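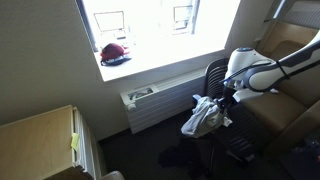 Light-gray cloth above an office chair, near the window.

Home | Stories | Contributors | Archive | Submit | Contact

THE RELIEF CREW

The Terncombe Volunteer Fire Company was chartered to protect the town of Terncombe, the river road as far as Covbridge, and such farms on the Plemovmont side as could be reached before the grade became too steep for the engine. Its bylaws required that the house be staffed by 3 members at all hours between dusk and dawn. In the matter of the night under review, the requirement was met.

The members on duty were Captain Dayana Ticona, Firefighter Daniyal Mirani, and Probationary Member Iqra Jadoon, who had completed her ladder evaluation in May and had not yet been issued a coat with her name on it. The log for the evening records a hose test, a delivery of absorbent, and a disagreement over the thermostat, which the Captain resolved.

At 1:40 in the morning the county dispatcher advised of smoke at the Dow property, on the Plemovmont grade. Engine 7 acknowledged and left quarters in under two minutes.

Captain Ticona stated in her report that she knew the Dow property. All senior members knew it. The house had burned when she was a probationary member herself, and the company had arrived to find only the chimney and the cellar wall. A pasture gate now stood where the porch had been. She did not share this with the crew during the response. She wrote that she had wished to see the smoke first.

There was smoke. It lay across the road at the second bend, low and white, and Firefighter Mirani reduced speed to a walking pace. All three members noted the smell of burning pine. The Captain ordered packs on and sent Jadoon ahead on foot with a hand light.

Probationary Member Jadoon's statement is attached to the report and is the longest portion of it. She passed through the gate and went up the lane. At the top of the lane she met a firefighter coming down, an older woman in a long coat of a type she had seen only in the display case at the station. The woman asked which company she was with. Jadoon told her.

"Then you are our relief," the woman said. "We have been on this a good while."

Jadoon asked whether anyone was inside. The woman said that everyone was out, that the family was down at the church, and that the fire would hold now if somebody would stay with it until morning. She gave her name as Niazi. She then removed her helmet, placed it on the gatepost, and walked past Jadoon toward the road.

The Captain and Firefighter Mirani were standing on the road beside the engine. Neither saw anyone come down.

When the crew reached the top of the lane together, they found the chimney and the cellar wall. The stone was cold to the touch. The smoke had gone from the road by then, although Mirani reported that he could smell it in the cab for the rest of the tour. On the gatepost there was a ring of clean wood the width of a helmet brim, and the remainder of the post was wet with dew.

Captain Ticona radioed that Engine 7 would remain on scene. The dispatcher asked for the nature of the incident. The Captain replied that they were relieving another company. The dispatcher asked which company, and the recording contains a pause of 15 seconds.

"Ours," the Captain said.

They stayed until it was light. Mirani stretched a line to the cellar wall and charged it, and Jadoon held the nozzle, as she would have at any other fire. They did not speak a great deal. At sunrise the Captain walked the foundation once, in full, and declared the fire out.

The report was received by Chief Yen-ting Mok, who read it in his office with the door closed. He then went down to the display case and opened the old roll book. Amna Niazi was listed on the night of the Dow fire as having gone up the lane with the first line. In the column for time relieved there was no entry.

The Chief made one. He wrote the hour from the Captain's report, and beside it the incident number, 1585, and his initials. He returned the book to the case. Before he left for the day, he signed a requisition for one turnout coat, lettered JADOON.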